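Fiction > Short Stories > Melness
Stories Authors Back Issues Submit Search

INVENTORY OF THE SMALL ROOM

Stojan Nikolaidis took the inventory in July. The lease on the Melness unit was ending, and Devance wanted a list of everything in it before any of it moved. The form had four columns: item, location, condition, destination. The destination column could hold one of three codes. K meant keep, S meant sell, and D meant discard.

He started at the electrical box because it was fixed to the wall and could not be mistaken for anything else. Item: distribution box, white, metal. Location: wall. Condition: warning label present, latch present. He left the destination blank. The box belonged to the building.

Vesela Petkov had run the room for 209 days. She had kept her own list in a spiral notebook, in pencil, and it did not use codes. It used sentences. Under the router she had written: "Do not move. It works here and it does not work eighteen inches to the left." Under the round table: "Mine. Came from the Flernanby house."

He checked her list against the form. The form valued the table at zero, since no invoice existed. It valued the shelving unit at 700 and the contents of the shelves at 1,225. The total for the unit was capped at 4,000, which was the limit of the policy, and someone had adjusted the figures to stay beneath it.

"What is in the cardboard boxes?" he asked her by phone.

"Which ones?"

"The one on the top shelf."

"Cables. Or it was cables. I put the Vasić manuals in there when the cabinet got full."

He wrote: box, cardboard, contents unconfirmed.

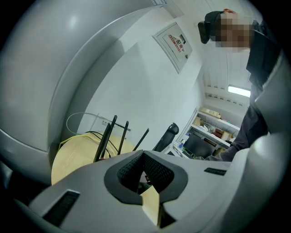
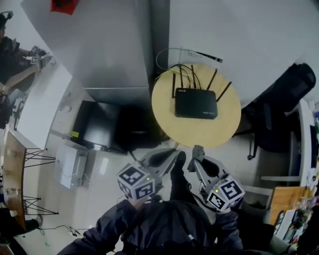

First, the wooden block and the shelves behind; second, the round table with the router.

The black screen was a harder entry. It sat on the floor with a yellow sticker on one corner. The form had no location code for floor. It offered wall, desk, shelf and storage. Stojan chose storage. He noted the sticker under condition and then deleted the note. A sticker was not a condition.

The wooden block gave him the most trouble. It was a plain piece of pale wood with straight sides. It did not appear on the Devance list. It appeared in the notebook on nine separate pages, always with a short entry. "Block to shelf." "Block to table." "Block back to shelf." On the last page she had written only "Block," and after it a dash.

He called again.

"The block," he said. "What is it for?"

"Picking up."

"And after that?"

"Putting down."

He waited for her to add to this. He could hear a kettle at her end, and a radio in another room giving the tide times.

"I need a code," he said.

"What are the codes?"

He read them to her. She asked him to read them again. Then she asked whether the table had a code yet, and he said that it did not, because it had no invoice, and that an item without an invoice could not be kept, sold or discarded by Devance. It could only be recorded as present.

"Then it's present," she said. "Put the block with the table."

He entered the block on the line below the table. Item: block, wood. Location: with table. Condition: good. Value: zero. He tabbed across the destination column and the form accepted the blank.

The form went to Devance at four in the afternoon. It came back with one query, concerning the router. The reviewer wanted to know why it could not be moved. Stojan opened the notebook, found the page, and copied out the sentence as she had written it, including the eighteen inches. Then he drove to Flernanby with the table in the back of the van and the block in his coat pocket.

Contact the editors | © Melness Stories | Back to top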